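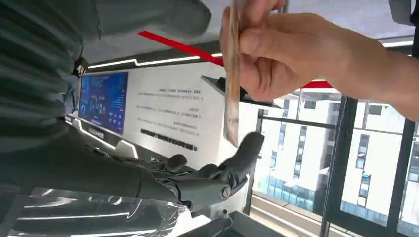 People should be able to read the wall first and then go and do the thing it talks about, Shadi Khasawneh told the opening-day crowd, and if they want to do it the other way around, that's fine too.

Noririx Opens "Pass It On," a New Exhibition Hall About Paper and the Hands It Goes Through

CLURERARD, 11 July 2019 – Noririx today opened the doors of its new ground-floor hall with "Pass It On," an exhibition about the small pieces of paper people hand to each other every day: banknotes, tickets, calling cards, claim slips, receipts, and the folded note across the classroom. The hall covers 600 square meters and brings together wall panels, display screens and tables where visitors can fold, pass, sort and stamp paper themselves.

The exhibition was put together by Noririx with the design studio Jurareck and the paper makers at Kanaan, who supplied stock for all of the handling tables. It has been two years in the works, and the whole team is thrilled to finally have visitors in the room!

"We kept coming back to that half second when two people are both holding the same piece of paper," said Siham Kanaan, curator of the exhibition. "One hasn't let go and the other hasn't quite got it. Everybody knows that moment from the store or the bus, and you feel it before you think about it. I wanted a whole room for it."

A room you can read

Long texts are on the walls, on large white panels, and screens are mounted beside many of them. The panels tell the stories and the screens carry information that changes during the day. Early plans had most of the writing on touch screens, but at trial evenings in June visitors asked for text they could read together, standing side by side, so the writing went back up on the walls and the type got bigger. Jurareck redrew the panels in under three weeks.

The show is split into four parts, and there is no set route.

"Give and Take" looks at paying. Visitors can compare how folded and flat notes feel when they are handed over, and why a note folded the long way is easier to pull from a full pocket (and easier to drop).

"Admit One" is about tickets and stubs. It holds 173 pieces, from movie tickets to ferry passes, many of them still showing where they were punched or torn. A good number came from people in town who answered a call for old tickets last year. One family brought in a cookie tin that filled most of a case by itself.

"Please Hold On to This" covers claim slips and receipts – coat checks, shoe repair, dry cleaning. There is a working coat check in this part, and it's the real one for the building, so visitors who leave a jacket go home with a slip printed on the same paper as the ones in the display.

"Folded Twice" is the section for notes between friends. The shared wall here opened with 416 folding patterns sent in by schools and clubs, and there is room for many more. The tables have paper cut to size, with instructions for the simpler folds. The harder ones are there too for anyone who wants to stay a while.

Paper that gets used

Kanaan made three weights of paper for the tables. All of it is meant to be handled, creased and worn out. When a sheet gets too soft to hold a fold it goes into a bin by the exit and back to the mill, where it will be pulped for the next batch. The heavier card in "Give and Take" should last roughly 15 days of regular use, and the team is keeping worn samples from each batch to hang in order along the back corridor as the season goes on.

"I like the old ones best," Kanaan said. "A new card is stiff and a bit slippery. After a week of being passed back and forth it has a curve to it, and the corners go round. You can tell people have been here."

Group visits

School and adult groups can book a guided visit in the morning, before the hall gets busy. Each visit takes a little over an hour and includes time at the folding tables. Teachers can ask for a packet of paper and a set of folding sheets to take back with them. Evening talks start in the fall, and the first is on how ticket printers chose their colors.

Visiting "Pass It On"

The hall is open Tuesday through Sunday. Tickets are sold at the front desk, on paper, and visitors are welcome to keep them or to leave them at the end for the display. Children's tickets are half price. The hall is on the ground floor with step-free entry from the street, and all wall texts are available in large print at the desk.

About Noririx

Noririx runs exhibitions and workshops in Clurerard on the everyday things people use, make and keep.

Press contact

Shadi Khasawneh, Noririx press desk, Clurerard. Interviews with the curator and tours of the hall for reporters can be arranged on weekdays.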